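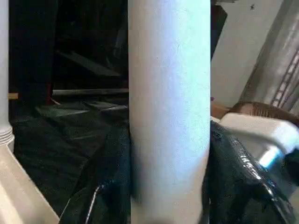

Fig. 1. White pipe, with the collar of a second one at left.

Wine service and beverage programs, unit 5 handout: sparkling wine
Last updated: April 2019

Read before lab. Tasting sheets get handed out in class, don't print your own.

What we need to get through: how the bubbles get in, sweetness words on the label, storage, opening, glassware, pricing a by-the-glass pour. Pricing is the part people lose points on so leave time for it.

Start with method. Two big ones.

Traditional method. Base wine is made still, usually high acid, fairly neutral. Bottled with a dose of sugar and yeast. Second fermentation happens in the bottle, CO2 can't escape, goes into the wine. Yeast dies, sits there as lees. Long time on lees = bread dough, toast, nuts. Then riddling (bottle is tilted neck down bit by bit), disgorging (plug of lees comes out), dosage (top up with wine and usually some sugar), cork, wire cage. Champagne, Cava, Crémant, plenty of US sparkling.

Tank method. Same second fermentation but in a big pressurized tank. Filtered and bottled under pressure. Faster, cheaper, keeps the fresh fruit and flowers. Most Prosecco. Do not write "lower quality" on the exam, I will mark it wrong. Different goal. A Moscato drinker does not want toast.

There's also straight carbonation, like soda. Bigger bubbles, gone quick. And pét-nat, bottled before the first fermentation is done, often cloudy. Know what it is, won't be tested past that.
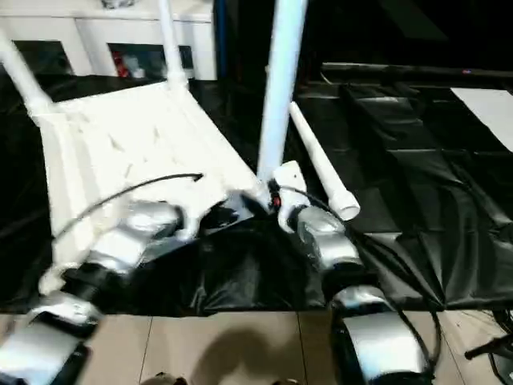 B. Mac an tSaoi

Sweetness words. Everybody mixes up Extra Dry and Brut. From driest to sweetest:

Brut Nature
Extra Brut
Brut
Extra Dry
Dry (Sec)
Demi-Sec
Doux

So Extra Dry is sweeter than Brut. Guests will order it thinking the oposite. Ask what they usually drink, then steer. Don't correct them in front of the table.

Storage. Dark, cool, steady. Away from the dishwasher and away from the pass. Bottles for tonight go in the reach-in, not the freezer. Somebody always forgets one in the freezer and it pushes the cork. If you have to chill fast use ice AND water in the bucket, with some salt if you're really behind. Ice by itself is slow, too much air between the cubes.

Opening. Practice this with the dummy bottles first.
- Bottle cold. Warm bottle foams.
- Present label, get the nod.
- Foil off, into your apron pocket.
- Thumb on top of the cork from the moment you touch the cage. Thumb stays there.
- Loosen cage, leave it on, grip cage and cork together.
- Tilt the bottle, point it away from faces. Yours too.
- Turn the bottle, hold the cork still. Ease it out.
- Small sigh, no pop. Wipe the lip.

Pour a taste for the host. Then pour in 2 stages so the foam can settle. Don't fill past two-thirds.

Glassware. Flutes keep the bubbles longer and look right at a party. Tulip or a regular white wine glass is better for smelling anything with age on it. Coupe is fine for cocktails, loses fizz fast. Detergent film kills bubbles, so rinse well and polish with a lint free cloth.

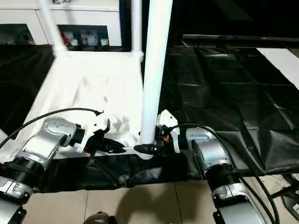
Fig. 3. White fabric over the stand, dark sheeting around it.

Pricing, worked problem. Our practice list is the Skustico list, same one as last unit. House sparkling is Veltura Brut. Case of 12 costs $180, so $15 a bottle. Standard bottle is 750 ml, which is 25.4 oz. At a 5 oz pour you get five glasses and a little left over. Count five, the leftover is your foam and spill.

Cost per glass: 15 / 5 = $3.
Target pour cost 25 percent: 3 / 0.25 = $12 on the menu.

Now waste. Say you open a bottle and sell 3 glasses before it goes flat. Your real cost is 15 / 3 = $5 a glass, and at $12 that's a pour cost of almost 42 percent. This is why small places stick to half bottles or don't pour bubbles by the glass at all. A proper clamp stopper buys you a day, maybe two for a tank method wine. The spoon in the neck does nothing.

Homework problem. Banquet wants a sparkling toast for 29 guests, 3 oz each. How many bottles of Veltura do you pull? Show the ounces. Then add one spare bottle and give total cost. Second part: the December event budget is $2,000 for all wine. What percent did the toast use? Round at the end, not in the middle.

Tasting grid reminders. Look (color, bubble size, how long the bead lasts). Smell before you swirl, and swirl very little. Taste for acid first, it hides sugar. Write down whether you get bread notes or just fruit, then guess the method. Wrong guess with good reasons gets most of the credit.

Spit cups are required. No perfume or strong hand lotion on lab days, no gum.

Lab slots are in Skedolura, sign up for one only. If your slot is full pick another one, please dont email me to squeeze in.

Next unit: fortified wines. Read the Sherry section first, Port after.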